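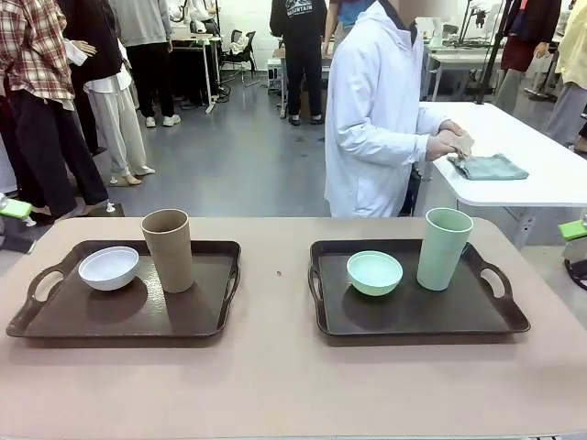
Two dark trays, one set with a white bowl and a tan cup, the other with mint green.

I have been reading decorating blogs for years, and I think matching furniture deserves a better name than it has. The usual advice is to avoid the set. Buy the sofa in one shop and the armchair in another, find the side table at a market, and let the room look as if it came together slowly.

That suits people with time and a good eye. When we moved to Dellitcombe we had neither, and I spent almost 700 pounds on odd pieces that never settled. The chest was too orange for the floor. The chair I found one Saturday in July was handsome in the shop and sulked in every corner of our sitting room. We sold most of it at a loss.

Ya-wen Chow, who had the flat below ours, bought a whole bedroom range from Bramura – bed, chest and both bedside tables – and put it in on the same afternoon. Nine years later it is still there and it looks calm. She changes the curtains and the lamps when she gets bored, and the room takes it well.

I accept that a full set can look like a showroom, mostly when the rug, the pictures and the cushions come off the same page of the catalogue as well. Stop at the big wooden pieces and that rarely happens.

The decorators have their reasons for steering us away from sets, and a mixed room does photograph well. Most of us have to find our socks in it. I have since bought the wardrobe and the chest from one range, and I would do the same in the spare room tomorrow.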